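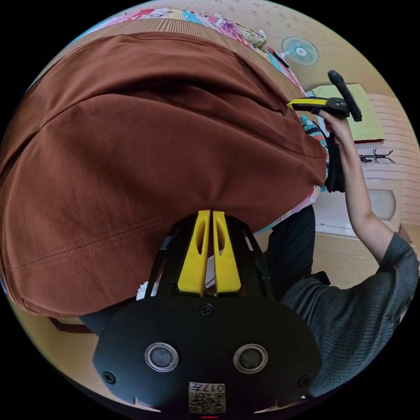
Practice with the hand-held grippers, brown fabric and patterned quilt.

Tidutness Student Robotics Club
Minutes of the regular meeting, Jul 28, 2024

1. Opening

The meeting was opened by the chair. The minutes of the previous meeting were read and accepted with one correction: the word "gripper" was written in two places where "charger" was meant. The agenda was accepted without change.

2. Report of the folding group

The folding group reported on the cloth folding project, which the club is preparing for the Pesel student competition. The group works at present with the hand-held grippers with the yellow fingers. Practice has been on blankets and clothes of different thickness.

The group finds that thick fabric is easier to take hold of than they expected, but more difficult to put down flat. When the fingers open, the heavy cloth often falls back on itself and the fold is lost. Thin cloth has the opposite problem. It lies down well, but the fingers take two layers together when only one is wanted.

The members discussed whether the person should move slower or whether the fingers should close at a lower angle. Both opinions had support. It was agreed that the group will try the lower angle first and write down the result for each kind of cloth -- also the bad results, which were missing from the last report.

3. Recordings

The target for the competition entry is 200 complete recordings. A recording is complete when the cloth has been spread, folded two times and released by both hands. The group has 100 at this moment. Several older recordings were made before the rule about releasing was agreed, and there was a question if these can be kept. Decision: they are kept in a separate folder and are not included in the 100.

One member asked that the name of every recording should contain the type of cloth. At present this is written only in the paper notebook, and the notebook is not always in the room. The proposal was accepted. The data group will prepare a short list of permitted words, so that we do not have "blanket", "Blanket" and "blankets" as three different things.

4. Equipment

The screws of the front plates must be checked before each session. One screw was found not tight in February and the plate had moved a little, and the recordings of that afternoon could not be used. A check sheet will be put inside the lid of the equipment box.

The labels with the codes must stay clean and must not be covered with tape. Members who wish to mark their preferred gripper are asked to use a string on the handle.

An offer for replacement fingers was received from Agyeman. The price is for a set of 4 and does not include delivery. The meeting found the price acceptable, but wishes to know first if the material is the same softness as the present one. The equipment group will write to them. No order is made until the answer is received.

5. Competition rules

The new rules of Pesel were read aloud. The important changes for us:

The team can bring its own cloth for the first round, but in the second round the cloth is given by the organizers.
The written report must be no longer than 28 pages, with drawings included.
Practice on the competition table is allowed only on the morning of the same day.

There was a long discussion about the second round. Some members feel that we practice too much with cloth we already know well. It was proposed that each member brings one item from home which the others have not seen. Accepted, with the remark that the items must be washed.

6. Joint session with Rostari

The Rostari club has invited us to a joint practice session. The meeting is in favor. It is not yet clear who will bring the table, and if our recordings from this session can be used by both clubs. The chair will ask for this in writing.

7. Other matters

The key of the storage cabinet must be returned to the hook after use. The same request was made at the last meeting.

The battery chargers are to be unplugged by the last person who leaves the room.

8. Tasks until the next meeting

Folding group: tests with lower angle, written results.
Data group: list of words for cloth types.
Equipment group: check sheet, letter to Agyeman.
Chair: letter to Rostari.
All members: one item of cloth from home.

The meeting was closed after item 8. Corrections to these minutes can be sent to the secretary before the next meeting.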